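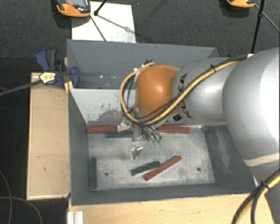

## Progress report, October: sorting of the bar stock at Suslow

Dear colleagues at Nokell,

the sorting work goes forward, a little slower than we planned. The red and green bars stay together in the gray bins, with the small shiny metal pieces between them. Of 700 parts in the Chisholm delivery, 196 are now checked and entered in the list.

**The bins.** The metal floor is scuffed and has whitish streaks. We would like to clean it before the next delivery, so that the small pieces are easier to find. The wooden surfaces beside the bins will remain.

**The bars.** We set 11 bars aside for measuring again. Their length did not agree with the drawing from Cedano, and we wait for their answer.

**Costs.** Until now we are inside the budget. We ask for three more weeks for the small pieces, with no additional money.

The next report will contain the complete list of sizes. If you need it in another format, please tell us before Thursday.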